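Surface Finish and Daily Upkeep of Shared Worktables
Student Project Report, Furniture and Interiors Program
Project partner: Vivbridge Study Center

1. Background

The Vivbridge Study Center replaced its shared worktables in January. The new tables have pale wooden tops with a matte finish, and they are used for reading, model making, and group meals. Staff asked our group to recommend a cleaning routine that would keep the tops presentable without adding to the work of the evening shift. The budget for supplies was set at $155 for the term.

2. Method

The group tested two cleaning products over nine weeks. The first, Dendetti, is a mild liquid soap diluted in water. The second, Tudose, is a ready-mixed spray. Each product was assigned to one half of the room. Tables were wiped along the grain with a cotton cloth and dried with a second cloth. Every Friday the tops were inspected under the ceiling lights for dullness, raised grain, and rings left by cups. Users of the room were also invited to complete a short questionnaire, and 92 forms were returned.

The inspection sheet asked the reviewer to record the figure of the grain for each top. Broad, arched grain and fine, straight grain scatter light differently, and a faint mark is easier to miss in one than in the other.

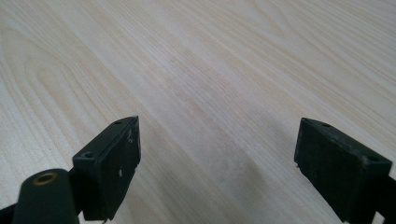 Figure 1. Pale wooden tabletop with arched grain at left and finer, tighter grain toward the upper right.

3. Results

Both products removed pencil marks and food residue in a single pass. The halves differed in the matter of sheen. Tops cleaned with the spray developed slightly glossy patches by week 5, mainly where people rest their forearms. Tops cleaned with diluted soap kept an even matte appearance until the end of the trial. Cup rings were found in both halves of the room and were not affected by the choice of product.

Most comments on the questionnaire concerned the color of the tables, which respondents found bright and pleasant to work at. Several asked for coasters.

4. Recommendations

The group recommends diluted soap for daily use, applied along the grain with a well-wrung cloth. The spray may be kept for ink. Coasters should be placed on every table, and the supplies budget is sufficient to cover them. The inspection sheet should continue in use through the next term, with one change: marks should be checked from two sides of the table, as glare hid several of them during the early weeks.

The inspection sheets and questionnaire totals are held in the program office.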